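Grundia wants 1000 hand-guided demonstrations from the Pradetham lab before the end of August. The count stands at 50. Each one means a person steering the arms through the same job, start to finish, and then doing it over.

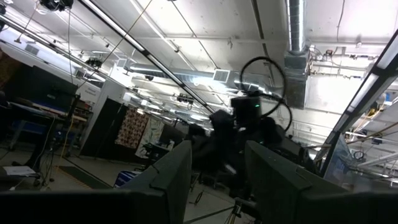 I'd like to know who checks them. A sloppy demonstration teaches sloppy work, and a big total won't fix that – it may hide it. The Iller team says bad runs get thrown out, but gives no figure. Until it does, I'm keeping my applause to myself.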